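How to Clean and Reuse Plastic Food Jars for Dry Storage

Posted December 29, 2018 in Kitchen and Pantry

In my kitchen almost all the dry food lives in old plastic jars. Beans, rice, oats, raisins, and also buttons and screws in the other cupboard. I did not buy any of these jars empty. They came with peanut butter, with candies, with chocolate powder, and I washed them well. Several readers wrote to me after the article about glass bottles and asked how I do it with plastic, so I try to explain it in order.

What you need

Dish soap
Baking soda
A bottle brush, or an old toothbrush for the narrow parts
Cooking oil, a small spoon
A hair dryer
A clean kitchen towel

Step 1. Choose the jar

Take only jars which had food inside before. A jar from cleaning powder or from paint should never go to the pantry, even if it smells clean. Look at the bottom for deep scratches and small cracks. If you press the wall with your thumb and it stays white in this place, the plastic is tired and I put it in recycling.

The best size for me is 900 ml, because a normal bag of rice goes almost completely in. For spices it is too big and they lose the smell.

Step 2. First wash

Fill the jar to the half with warm water from the tap, not boiling. Many thin plastic jars lose their shape in boiling water and after this the lid does not close anymore. I destroyed a very nice one in this way. Add two drops of soap, close the lid, shake strongly, and pour out. For peanut butter you must repeat, and scrape with a soft spatula before the water.

Step 3. Clean the neck
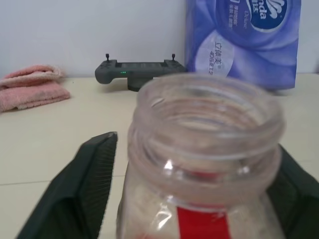

Most people wash the belly of the jar and forget the neck, and then they are surprised that the oats smell like old candy. Sugar and fat collect in the screw part. On a clear jar like this one the ridges of the thread go horizontally around the neck, with a thicker lip on the top, and the toothbrush must go along the ridges and also under the lip. I hold the jar upright and turn it slowly with one hand while the brush stays in the same place. Afterward do the same inside the lid. If the lid has a paper or foam disk, take it out and throw it away, it keeps the smell forever.

Step 4. Remove the label

Leave the label for after the washing. First try the hair dryer on medium, moving all the time, until one corner comes up. Pull slowly and keep the angle low. With a plastic label which goes around the whole jar you can often find the line where the two ends meet, and cut only there with small scissors.

The glue that stays is the annoying part. Mix one spoon of oil with one spoon of baking soda, spread it with your finger, and wait 13 minutes (my kitchen timer has this as the last setting before it jumps, you can wait a bit longer). Rub with a cloth and wash with soap. Do not use a metal sponge. The scratches make the jar cloudy and you will not see what is inside.

If the label is nice, or you have no patience, you can leave it on and write the real contents on the lid with a marker. My neighbor Talha Sandhu has a full shelf of coffee jars with lentils inside and he knows all of them by memory. His guests do not.

Step 5. Take away the smell

Put 2 spoons of baking soda in the jar, fill it with cool water and leave it overnight. In the morning rinse two times. For strong smells, like pickles, put the jar open on a sunny windowsill for a few days. Pickle smell in the lid can be impossible, and then I use this jar for nails.

Step 6. Dry completely

Wipe the outside with the towel and leave the jar upside down on a rack, then upright, without the lid, until the next day. The water hides in the thread. Before I fill a jar with flour I press a piece of dry paper around the neck, inside and outside, and if the paper has a wet spot I wait one more day.

What I do not put in these jars

Hot food, oil, vinegar, and anything for the freezer. For these I use glass.

Comments for this article are open until June. Please write the type of jar when you ask about a smell.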